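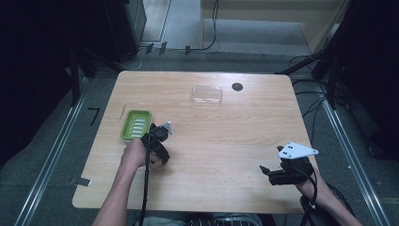

The green soap dish on the table, ribs up, with the clear plastic lid or tray toward the back.

How to Get a Soap Dish Really Clean (and Keep Your Bar Soap From Turning to Mush)

By Jonalyn Tolentino
March 2022

27 shares

I love bar soap. I have loved it ever since my aunt sent me home with a lumpy, lopsided bar she'd made in her kitchen, and I have spent far too much money on it over the years. What I did not love, for a very long time, was the soap dish. You know the gunk I mean! That gray jelly that settles down between the ribs and laughs at your sponge.

Then in January I finally sat down and worked out a routine, and I'm so pleased with it that I've been telling people at parties. It takes a few minutes of your time plus a soak, and you probably own everything already.

What you need

A ribbed or slotted soap dish (mine is lime green and I adore it)
A shallow plastic tray or lid that the dish fits inside
White vinegar
Hot tap water
A wooden skewer or a toothpick
An old toothbrush
A dry towel

Step 1. Scrape first

Take the bar out and set it on its side somewhere dry. Now scrape off whatever soft soap will come away, using the skewer to run down each slot from one end to the other. Go slowly around the rim, where there's usually a hard little ridge of old soap in the corners.

Don't throw the scrapings out! I drop mine in a jar with a splash of water and use it for hand-washing socks. Mwangi Mosoti, my neighbor and fellow soap nut, presses his onto the back of a new bar while both are damp, and they stick together beautifully.

Step 2. Soak

Lay the dish in your tray and pour in hot tap water and vinegar, half and half, until the ribs are covered. Hot from the tap is plenty. I once used water straight from the kettle on a cheap plastic dish and it came out shaped like a potato chip, so please learn from me.

If your tray is too shallow to cover the ribs, turn the dish upside down and let it sit with its face in the liquid. Leave it for half an hour. If you have hard water (we do, and it's terrible), give it an hour.

One warning: skip the vinegar if your dish is marble or any other natural stone. Use warm water and a drop of dish soap for those.

Step 3. Brush

Toothbrush time! Go with the ribs, then across them, then flip the dish and do the underside, where a surprising amount of slime likes to hide. I brush under a running tap so I can see what's left. Anything stubborn gets the skewer again.

Step 4. Rinse and dry all the way

Rinse well, shake it out over the sink and stand it on one edge on the towel. Let it dry completely before the bar goes back. This was the step I always skipped, and it made the biggest difference in my bathroom.

Keeping it that way

Put the dish where the shower can't reach it. Ours used to live right under the spray, and moving it to the other end of the tub bought us an extra week between cleanings.

Tip out any puddle when you brush your teeth at night. If your dish has no drainage, a slight tilt helps: a folded washcloth under one end will do it.

Keep 2 bars going if you have the room, and swap them every few days so each one gets a chance to harden up. Fresh bars also last longer if you unwrap them and let them sit in a cupboard for a few weeks. My whole linen closet smells like lavender because of this and I have no regrets.

And how often should you do the full soak? I do it every other week. Mwangi does his once a month and his dish looks fine, so go by the gunk.

If you try it, tell me how it went in the comments. I would especially love to hear from anybody with a wooden dish, as I've had one sitting in a drawer for ages and I'm a bit scared to soak it.

4 comments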